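I gave up my car in April, and the thing I miss least is the parking. What I miss most is the boot, which for eleven years held two camp chairs, a bag of clothes meant for the op shop and a rug that smelled of dog.

People get funny when you tell them. My neighbour Annelies Eder offered me hers before I'd finished the sentence, as though I'd announced an illness. Mum wanted to know how I'd get to hers at Christmas (the train, Mum, the same one you catch). Rego, insurance and a new set of tyres were going to cost me 3,000 dollars, and the bus is 22 minutes door to door if I don't stop for a coffee — I always stop for a coffee.

I'm not here to tell anyone in the country to sell the ute. My brother would need two days and a packed lunch to buy milk. But if you live near a decent bus line and your car mostly sits on the street collecting gum leaves, have a think about it!
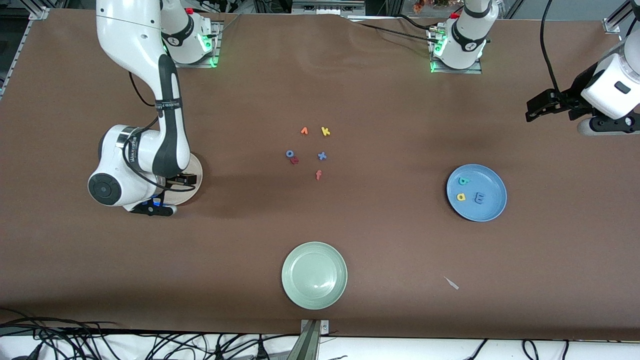

Brown paper along the table, a white arm at the left.

I do my big shop on foot now and buy less rubbish, mainly because I have to carry it up the hill. Watermelon is the one thing that still defeats me.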